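Clollus brings its everyday tableware to Lougher this September

For immediate release

Hello from all of us at Clollus! I'm Nia Beddoe, I started the pottery, and I'm writing this one myself because Elin (who normally does our press bits, and does them far better) is up to her elbows in packing paper. So you get me, and I do go on a bit.

The news is that we're opening a shop. A proper one, with a door and a bell on it, in the old saddler's on Stalard Row in Lougher. We open in September at 10am and there'll be tea, and bara brith made by Heledd Gape, who will be running the place for us and has already told me where I'm not allowed to put things.

The shop will carry the whole of our new range, which is called Tullenwood. There are 24 pieces in it, from egg cups up to a serving dish big enough for a Sunday chicken, and I've been working on it for two years. I wanted plates for the sort of meals we eat at home – toast, beans, leftover curry, a slice of something at eleven o'clock. I've made plenty of fancy plates in my time and most of them live in people's cupboards waiting for Christmas.

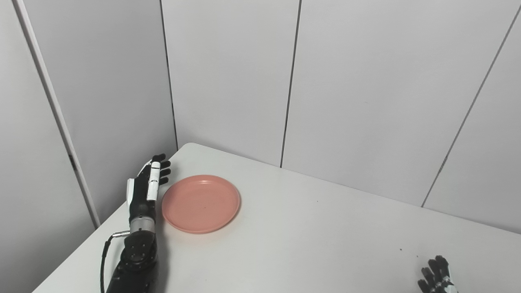

Colour took us longer than anything else in the range. We tried 13 glazes before we settled, and Rhun Prydderch, who fires for us, has kept every single test tile in a biscuit tin and will show you them whether you ask or not. I'd always made blue things, and blue is lovely, but I wanted something warmer for dark mornings. The salmon pink is the one I kept going back to, and on a plain white table like this one it really does all the work by itself, with no cloth or mat needed. It's a matte finish too, so you get a soft, slightly dusty look instead of a shine. There's a raised rim on the plate, and I'm very attached to it. It's shallow enough to eat a sandwich off and it still gives the gravy somewhere to stop.

If pink isn't your thing, the range also comes in oat, slate and a mossy green that Ynyr James on our bench would like everyone to know was his idea. They're all meant to be mixed up. My own table at home has one of each and a chipped one from years ago that I can't part with.

Now, the opening. The first batch is 3775 pieces, all made in our workshop up the lane, and once they've gone we'll be making more through the winter, so please don't panic if your colour sells out. Heledd will have an order book on the counter. We'll also have a seconds shelf at the back, with wobbly ones and odd glazes at half price, and I'd get there early for that if I were you – my sister certainly will.

Ynyr will be throwing bowls in the window from 2pm, and anyone who fancies a go on the wheel can have one. Bring an apron, or an old shirt. Children are very welcome but they do need a grown-up with them near the wheel.

For the press: Elin Parri is the person to talk to about pictures, samples for review or a visit to the workshop, and she'll be out from under the packing paper by then. I'm happy to chat as well, mornings are best, before we load the kiln. You can write to either of us at the shop, Clollus, Stalard Row, Lougher.

Come and say hello, and do pick things up and hold them!

Nia Beddoe
Clollus

Ends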